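Subject: Re: [homefixers] Tile floor cleaner – stop me before I buy another bottle

Hi all,

Sorry for the slow answer, August got away from me. Bonifacio asked what I ended up doing about the haze on our tile, and the short version is that I quit using soap. I'd been mopping with a good glug of the lemon stuff every week for years, and each time the floor dried it looked a little duller, so naturally I used more of it the next time (brilliant, I know). Then my neighbor in Povden told me to try plain warm water with a splash of white vinegar, twice in a row, and then nothing but water after that. Two rounds and I could see the window in the floor again!

Our tile is glazed ceramic, by the way. If yours is marble or anything like it, please keep the vinegar in the kitchen.

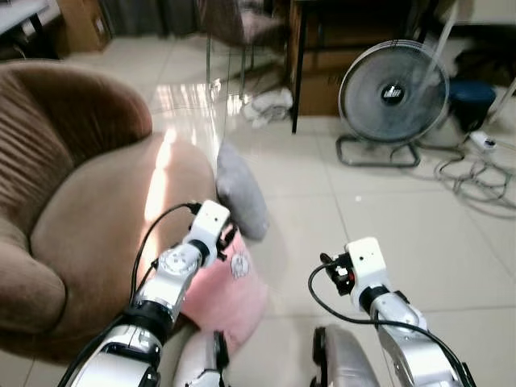
Bonifacio Llorente wrote:
> I tried the vinegar on the hall and it did take the film off, but my
> grout lines went kind of chalky after the second pass. Did yours do
> that? The house in Hirnatitz had sealed grout and I never gave it a
> thought. This one I'm not so sure about. Also, what are you drying
> with? I have a string mop that leaves more behind than it picks up.

Okay, the grout. Mine didn't go chalky, but ours was sealed when we moved in and I've redone it since. Put a few drops of water on a grout line and go make coffee. If they're still beading when you get back you're fine, and if there's a dark patch it's drinking it up and I'd lay off the vinegar right away. Baking soda paste and an old toothbrush is slower but kinder. I did the whole entry that way at our last place, on my knees, with the radio on, and swore off tile forever – and then bought a house full of it.

As for drying, throw the string mop out! I use plain old cotton and flannel, cut up from worn sheets and pajamas. Wash them without fabric softener or they'll just push the water around. I keep mine in a basket on the floor by the door, so there's always one in reach when somebody comes in from the yard.

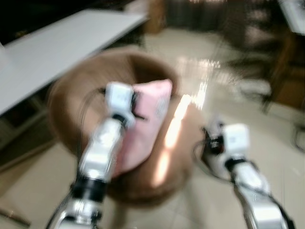 Pink cloth, brown basket

The other thing that helped was moving the furniture every time instead of mopping around it. I had a perfect outline of the armchair in old soap, like a crime scene. Felt pads on the feet, replaced when they get gritty, because one little stone under there and you've got a scratch for life.

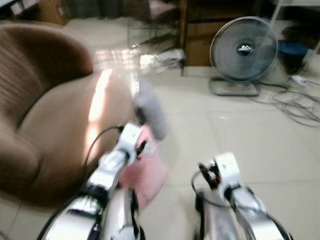
Pink cloth again, with the brown armchair

Does anybody have a grout sealer they like? Carrasco over in Illmont quoted me $27 for a small bottle and I have no idea if that's steep. I have 15 feet of hallway left to do and the old can is bone dry.

Talk soon, and Bonifacio, let us know how the water drop thing goes.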